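"Die Straße gehört dann einfach allen"

Aniela Duda kommt mit dem Rad zum Gespräch, natürlich, und sie hat einen zusammengerollten Stadtplan unter dem Arm, auf dem die Plondicostraße mit grünem Filzstift nachgezogen ist. Seit dem Frühjahr plant sie mit der Initiative Prusance die Spielabende im Viertel: An jedem ersten Freitag im Monat wird zwischen Markt und Kanalbrücke für vier Stunden gesperrt, und wo sonst Lieferwagen in zweiter Reihe stehen, wird Federball gespielt, Suppe gekocht und Kreide verteilt.

Die Premiere war im Juni. "Ich hatte mit ein paar Familien gerechnet", erzählt Duda, "und dann kamen die von überall, mit Klappstühlen, mit Tischtennisplatten, einer hat sein Klavier auf einem Rollbrett aus der Einfahrt geschoben!" Am Ende waren es mehr als 830 Besucher, so steht es im Bericht an das Bezirksamt. Vier Stunden lang fuhr kein Auto, und an der Ecke beim Bäcker saßen die Leute noch auf dem Bordstein, als die Absperrungen längst wieder auf dem Anhänger lagen.

Wie bekommt man so etwas genehmigt? Duda lacht und zieht einen Ordner aus der Tasche. Sondernutzung, Verkehrszeichenplan, Rettungsgasse, Lärmschutz ab 20 Uhr. "Das liest sich furchtbar, aber man wächst da rein. Inzwischen weiß ich, wie breit ein Feuerwehrauto ist, und ich finde das richtig spannend." Den Zuschuss von 1000 Euro pro Abend gibt der Bezirk, den Rest bringen die Anwohner selbst auf. Die Absperrgitter leiht die Firma Duretti, die Bühne - eigentlich nur ein paar Paletten mit Teppich - stammt aus dem Café Sumampouw.

Besonders gern redet sie über die Nachbarn, die am Anfang dagegen waren. Im Frühjahr lagen 62 Einwände auf dem Tisch, die meisten wegen der Parkplätze. Duda hat mit einer Kollegin an den Türen geklingelt und zugehört. Daraus entstanden die Stellplätze auf dem Schulhof, die an den Spielabenden bis 22 Uhr offen bleiben, und ein Lotsendienst für alle, die nicht gut zu Fuß sind. "Eine Dame im dritten Stock wollte uns verklagen. Jetzt macht sie die Ansagen beim Sackhüpfen, und wie sie die macht!"

Für das nächste Jahr hat sie so viele Ideen, dass sie beim Erzählen die Finger zu Hilfe nimmt und dann doch wieder abschweift. Ein Abend nur mit Musik aus offenen Fenstern. Ein Flohmarkt ohne Geld. Eine lange Tafel über 100 Meter, vom Brunnen bis zur Apotheke, jeder bringt eine Schüssel mit. Und die Seitengassen sollen endlich dazukommen, da ist es im Sommer schattig und die Kleinen können rennen, ohne dass man ständig hinterher muss. 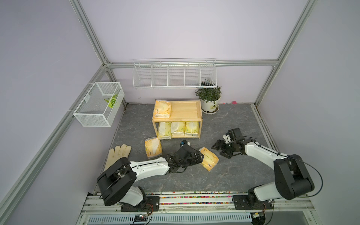 Yusuf wünscht sich, dass die Buslinie an den Spielabenden früher umgeleitet wird; beim letzten Mal habe er mit zwei Einkaufstaschen an der falschen Haltestelle gewartet. Die Sperrung selbst finde er großartig, nur müssten die Aushänge eine Woche vorher hängen und auch am Kanal. Duda nickt, als wir ihr davon berichten, und schreibt es sofort auf den Rand ihres Stadtplans. "Das stimmt, das war blöd. Am Kanal hing gar nichts, das machen wir beim nächsten Mal selbst."

Am Freitag ist es wieder so weit, mit Laternen und Kürbissuppe. Los geht es um 17 Uhr am Brunnen, bei Regen wird unter den Arkaden gegessen. Wer einen großen Topf übrig hat, kann ihn vorher im Café Sumampouw abgeben, bitte mit Namen auf dem Deckel.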